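Plier du tissu avec la pince à main : le tuto du club

Cette année, au club robotique, on s'est lancés dans le textile pour la coupe Jorkham, et je me suis retrouvée à expliquer vingt fois la même manip aux nouveaux. Alors voilà, j'écris tout ici une bonne fois (et si j'oublie un truc, dites-le-moi à l'atelier !).

Ce qu'il vous faut : une pince à main Cladelano, son câble, un carré de tissu et une table dégagée. Pour débuter, prenez un tissu uni et plutôt souple. Le jean, on verra plus tard, j'ai essayé, c'est l'enfer.

Avant de commencer

Branchez la pince, lancez Sundaram sur le poste du fond et attendez que le nom de la pince s'affiche. Ouvrez et fermez les doigts 2 fois à vide pour la calibration. Si la valeur d'ouverture reste bloquée à 231, débranchez, rebranchez et recommencez, ça m'arrive presque à chaque séance. Passez la main dans la sangle et serrez-la bien, sinon la pince tourne dans le poignet au moment de lever.

La prise

Posez le tissu en tas. Pas besoin de faire joli, au contraire, le jour du concours il arrivera n'importe comment. Approchez par le dessus, doigts ouverts, et descendez jusqu'à sentir la table. Remontez d'un cheveu, puis fermez doucement. La grosse erreur, c'est de fermer d'un coup sec : le tissu file sur les côtés et on se retrouve à pincer du vide. Moi je compte jusqu'à trois dans ma tête, c'est bête mais ça marche.

Ensuite on lève, on attend une seconde, on repose à plat. Une prise = un enregistrement. Il en faut 20 par personne et par séance, et on vise 190 bonnes prises avant d'envoyer le tout dans Grurkano. Les ratées, gardez-les aussi, dans le dossier « rebut ».

Bien placer les doigts

Le placement des doigts, c'est ce qui m'a pris le plus de temps à comprendre. Il faut que les deux patins se fassent face, bien droits, avec le tissu entre les deux. Regardez le jaune : il gonfle en plis ronds entre les patins, et c'est ce bourrelet-là qu'on cherche à attraper. Si le tissu reste tout plat, poussez-le un peu avec l'autre main et reprenez l'approche depuis le début, sans oublier de relancer l'enregistrement.
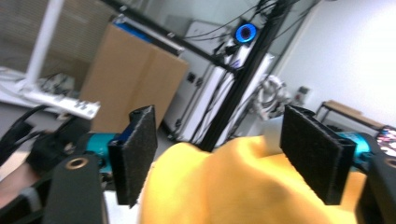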